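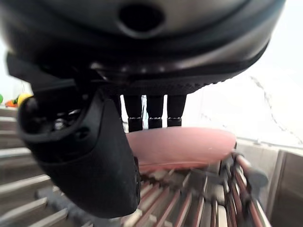
Raimo Saarela asked at the last meeting whether plates should be racked before or after the food is dealt with, and whether the order matters when a sink has two basins. It does matter, and the question is taken up in this unit.

Course 2845, Household Practice
Andholm Institute of Domestic Studies
Unit 4: The Double-Basin Sink and the Open Dishwasher
Instructor: Henryk Sobczak
Reading: Wikness course reader, page 63 to the end of the chapter

4.1 Division of the sink

A double-basin sink allows two kinds of work to go on side by side. In this course the larger basin is assigned to food and the smaller basin to dishes. Students who have trained on a single basin often move items back and forth without a fixed plan, and raw vegetables end up against used plates. Decide on the division before the tap is opened and keep to it until the counter has been wiped.

Whole vegetables such as eggplant, bell pepper and radish may share the larger basin for rinsing. Leafy vegetables are rinsed last. Grit collects at the base of the stalks, and bok choy in particular should be opened by hand and held under running water. Packaged goods do not belong in the water and should be moved to the counter before rinsing begins.

4.2 The rack in the smaller basin

Plates are stood upright, one to a slot, with the face turned the same way throughout. A plate laid flat on a rack holds water on its surface and takes up the space of several others. Hold the plate by its rim and lower it until it rests on the wire before letting go.

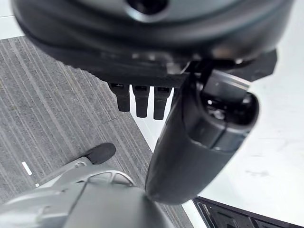 When the rack is full, stop. Plates stacked on top of a full rack slide, and the edges chip. The remaining dishes wait on the counter, on the side away from the food.

4.3 Loading the dishwasher

The door is opened fully and the rack drawn out before any dish is picked up. Large plates go in first, from the back toward the front. Small plates and bowls follow. Scrape, but do not rinse at length; the Ginting method described in the reader calls for scraping only, and students will be asked to compare the two approaches in writing.

An open door takes up a good part of the walkway. Persons working at the counter should stand to one side of it, and the rack is to be pushed in whenever work is interrupted. Water that has dripped onto carpet near the kitchen should be blotted with a dry cloth and not rubbed. 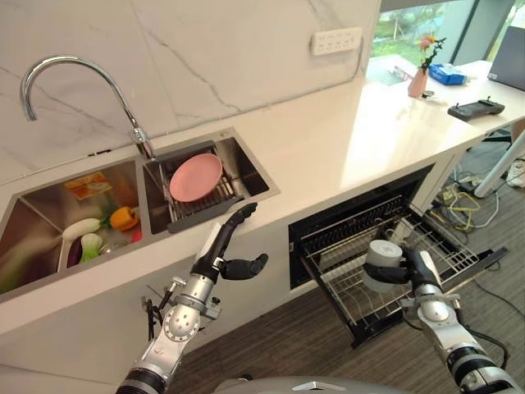 Figure 4.1. Double-basin sink, with a plate in the rack of the right basin and the dishwasher open below.

4.4 Assignment

Draw a plan of the sink and counter in your own kitchen, marking the place for food, the place for used dishes and the place for clean dishes. Attach a written account of one washing session, listing the order in which items were handled. The assignment carries 20 points and is due on 14 November 2020. Students in the Plakolora section should hand in their work to Henryk Sobczak at the start of class.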